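About the Club

The Greseo Robotics Club belongs to the Marquez Technical School. We are students between fourteen and nineteen years, and two teachers of the electrical department help us. Our room is Room 101, on the ground floor beside the metal workshop. Members call it Pustico, after the old radio shop which was in the same building before the school has bought it. The sign of the shop still hangs over our door.

How we started

In the beginning we made only line-following cars, as many school clubs do. We liked it, but after two seasons the cars of all schools looked the same and the students wanted a more difficult task. One of the older members proposed to work with broken computers, which the school had in large quantity in the basement. We carried them up, put them on shelves and gave each a number. The highest number on our shelves today is 508.

What we do now

Our main project has the name Fatari. The purpose is to teach a robot arm the small jobs of computer repair: to take out a memory module, to open the lever of a processor socket, to pull a connector without pulling the wires. For a person these jobs take a few seconds. For the arm each one is many weeks of our work, and the memory slots alone have occupied us the whole winter. The clips at the ends are small and the fingers must come to them at a good angle.

The members work in small groups. The mechanical group takes care of the gripper and makes new finger plates when the old ones are bent. The software group writes the programs for the movements. The preparation group opens the computers, removes the coolers and writes in the notebook what is inside. New members usually begin in this last group, and after some months they may choose another one.

Competitions

Every June we go to the regional school competition. Last year we received 400 points in the repair category, which was enough for the second table but not for the final. The judges wrote that our arm is careful but slow. We agree with them and we are working on it.

How to join

You do not need to know programming before you come. We ask that you can stay two afternoons in the week and that you return the tools to their place. Students from other schools are also welcome, but they must bring a signed paper from their parents. The membership costs nothing. If you have an old desktop computer at home which you do not need, please bring it to Room 101. Remove the hard disk first, we do not want your private files.

This page was last changed on April 20, 2023.
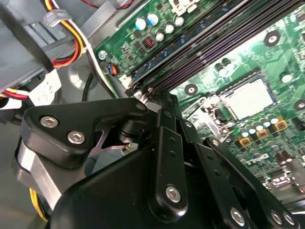

The gripper near the memory slots of a Dell motherboard. Fatari project.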